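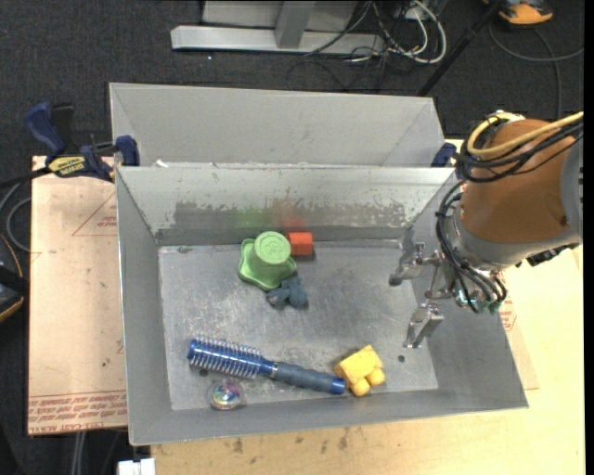 Test station, front bin, with the two-finger gripper above mixed small objects.

Gripper Evaluation Program: Frequently Asked Questions

The Flasmont Automation Centre offers manufacturers, packers and research groups the opportunity to try grippers on an arm before committing to a purchase. The questions most often put to our staff are answered on this page. Please read them before submitting a booking form.

Booking and eligibility

Who may book the station?
Any organisation registered with the Centre may book. Student groups may apply through their supervisor, who must attend the first session.

How long is a session?
Each session runs for 90 minutes, including set-up. Changing from one gripper to another counts towards your time. Organisations wishing to compare more than two grippers should request consecutive sessions on the same form.

How far ahead should we book?
Applications are reviewed in the order received. The station closes for recalibration each October and no bookings are taken for that month.

Equipment

Which grippers are available?
The current catalogue lists 13 end effectors. Those most frequently requested are the Gridico two-finger gripper, the Poduval suction head and the Milo soft gripper. Availability is confirmed in writing with your booking.

May we bring our own gripper?
Yes, provided that a drawing of the mounting flange and a statement of mass are received with the application. Grippers without a documented electrical connection will not be fitted.

Can we supply our own controller?
Visiting controllers are accepted by prior arrangement. They must pass an emergency stop check, carried out by Centre staff, before the arm is powered.

Why are the bins clamped?
A finger that catches the rim or wall can shift an unsecured bin, after which the camera calibration no longer applies. Visitors must not loosen the bar clamps. If a bin needs to be moved, ask the technician on duty.

Does the condition of the bins affect results?
It may. The metal bins are in regular use and their floors are scratched and scuffed. Their walls can also throw coloured reflections of nearby objects, which some vision systems register as additional items. Clients testing depth cameras should record a set of empty-bin captures first.

Test objects

What objects are used?
The standard collection is made up of toys and household articles chosen for variety of shape and surface. It includes a round hairbrush, a transparent ball with coloured swirls, a green toy with a wavy brim and several small block-like pieces. The ball and the hairbrush are useful for comparison, the former being smooth and inclined to roll, and the latter offering both bristles and a handle.

May we use our own products?
Yes. Items must be clean, dry and free of sharp edges. Food may be used only in sealed packaging. The Centre does not accept liability for items damaged during testing.

How is a pick scored?
A pick is recorded as successful when the object is lifted clear of the front bin and released in the rear bin. Objects dropped in transit are recorded separately. Each object is allowed two attempts before it is repositioned by hand with the arm stopped.

Results and support

What will we receive afterwards?
A summary sheet listing attempts, successful picks and drops for each gripper, together with the controller log. The Centre does not rank products or issue endorsements.

Are results confidential?
Results are released only to the booking organisation. Anonymised totals may appear in the Centre's annual report unless you decline on the form.

Whom should we contact?
Technical enquiries should be directed to Muthu Thomas, Evaluation Program Coordinator, through the enquiries desk. Please quote your booking number in all correspondence.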